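Re: [kameldale-disclosure] Third-party contributions and the spending return

Replying to the list because two other riding associations have asked me the same thing privately. The original message is quoted in part, with my answers after each portion. I have dealt with the reporting questions only. Whether a candidate should take corporate money where the rules allow it is a separate argument and I don't intend to have it on this list.

> Our campaign received office space from Wetomari for the last
> 18 days before the vote. No rent was charged. The company does
> not consider it a donation as the unit was vacant anyway. Do we
> still have to record it?

Yes. Vacancy doesn't change the treatment. The handbook values a non-monetary contribution at the lowest amount the supplier ordinarily charges the public for the same thing in the same market area. If Wetomari lets comparable units, use its own rate. If it doesn't, get a written quote from another landlord in the municipality and keep it with the return. Pro-rate by day. Do not round up to a month unless the landlord can show it never lets for less.

Record it twice: once on the contributions schedule as goods and services received, and once on the expenses schedule at the same value. A lot of first-time agents do the first and skip the second, and the return then fails the arithmetic check on intake. The form will still let you submit. The failure arrives by letter some weeks later.

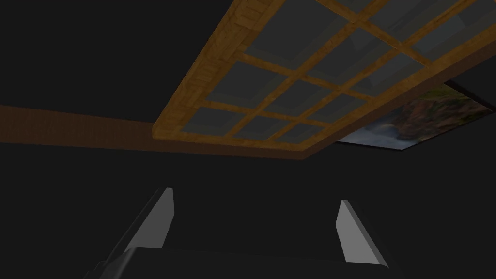 Utilities are a separate line if the landlord paid them. Hydro and internet can be shown together provided the working is attached. Furniture that was already in the unit is treated as part of the space. Furniture brought in for you is not, and needs its own value.

> Floneo sent 49 of its staff to help with canvassing. Some of them
> did it on the weekend and some during working hours. Is that
> volunteer labour?

It depends on who was paying them at the time. Split the list three ways before doing anything else.

Own time, unpaid: volunteer labour, not a contribution, nothing to report. Keep a sign-in sheet anyway.

Working hours, on annual leave they were entitled to take: same as above, but ask for a line from payroll confirming the leave was drawn down. "Flexible arrangement" is not leave.

Working hours, on normal pay: a contribution from Floneo at the wage cost for the hours worked. Under the current by-law a corporation is not an eligible contributor to a candidate, so this portion can't simply be reported. It has to be returned, which for labour means the campaign pays the company the value of it. The payment then counts as an expense against your limit.

That last point is where campaigns get hurt. If you were close to the limit before the repayment, work out the total first and write to the elections office before filing. A voluntary disclosure goes on the record in a different form from something found on review.

> There is also 193 dollars from a pass-the-hat at the hall. We
> don't know who gave what. Can it go in as one anonymous amount?

One line, yes, as long as no single gift was over the anonymous threshold and you can say how many people were in the room. Your working paper should have the date of the event, the attendance, the total, and the signatures of 2 people who counted it. If there was a bill in the hat larger than the threshold, take that bill out and remit it to the clerk. It does not matter that it was probably several people going in together.

The deposit slip should match the counted total exactly. If somebody bought coffee out of the hat before it was banked, report the gross and show the coffee as an expense with its receipt.

> Crăciun printed our signs and gave us 30 per cent off. They say
> they give that to all their regular customers.

Then ask them for evidence of it. A price list or two redacted invoices will do. If the discount is ordinarily available on an order of that size, you report what you paid. If it isn't, the difference is a contribution from the printer, and it goes into the same ineligible category as the Floneo wages. Please keep the accent in the supplier name on the schedule. The intake system matches names against the business register, and returns with "Craciun" were bounced last cycle for a mismatch. Copy and paste it from the invoice if your keyboard won't cooperate.
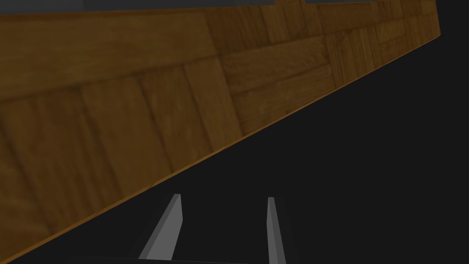 Order of work before filing

1. Reconcile the bank statement to the ledger, including the month after the vote. Late cheques are the usual cause of a second filing.

2. Fill in the expenses schedule before the contributions schedule. It brings out the donated items you have forgotten.

3. Attach the valuation paper for each non-monetary item, numbered to match its line.

4. List any ineligible contributions on the separate sheet with the date received, the date you became aware, and the date returned. Leave none of the three blank. If the return is still pending, write "pending" - do not leave it for the reviewer to guess.

5. Send the whole package to the auditor before the candidate signs. Changes after signature need initials on every page affected.

The April version of the handbook renumbered the schedules, so if your auditor is working from last cycle's template the cross-references will be off by one from Schedule 3 onward. The content is unchanged apart from the repayment sheet, which used to be a note at the back.

I can look over valuation papers if they are sent as plain text or PDF. Spreadsheets with macros get stripped by the list server and arrive empty.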